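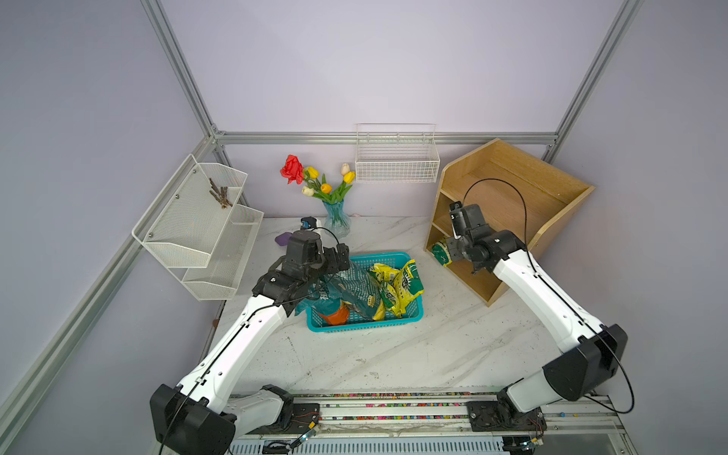

I want to write some posts about snacks, and how I keep them since we moved to Betov. It is a small subject but I have thought about it for a long time. My old way was one deep drawer, everything on top of everything. Now I use two places: a basket for what we eat this week, and a small cabinet for the rest. The basket is a teal plastic one with holes in the sides, and the bags lie in it so that I can see each one from above. The cabinet is light wood, with an upper compartment and a lower one, and the yellow-green bag in the lower one belongs to the reserve. It must wait for its turn.

2/ Why a basket and not a box with a lid? I tried the box first. With a lid, people forget what is inside. In October I found crackers in it which were older than our lease. I did not eat them. Rupert ate one and said it was fine, but he says this about all food.

3/ The basket must be low. If it is high, the bags stand up and then they fall over each other, and the small things go down to the bottom and stay there. In a low basket the bags can lie flat. You lose some space but you find everything.

4/ About the cabinet. I bought it second-hand from Ruben Desmet, who used it for spices. It smelled of cumin for a very long time. I washed it with vinegar, then I left it open on the balcony for 7 days. After this the smell was almost gone. If somebody knows a faster method, please write it to me.

5/ Rule in our home: a bag goes from the cabinet to the basket only when there is a free place in the basket. Before, we had three open bags of the same chips, all soft. Now if I want the new one, I must first finish the old one. It is a little strict, I know it.

6/ Somebody asked me about clips. I have the metal ones from Menberg, a pack of 10. They are strong, but they make marks on thin bags. For thin bags I fold the top two times and put the bag with the fold under it, so its own weight keeps it closed.

7/ What I did not solve yet is the upper compartment. I wanted to keep tea there, but the tins are too tall by the width of a finger. For the moment I put napkins. Rupert Gasser (yes, the same Rupert, he wants his full name in this thread) thinks it should be for chocolate. In summer I don't agree, our kitchen is too warm.

8/ Next I will write about the jars for rice and lentils. I still have to wash four of them and find the lids.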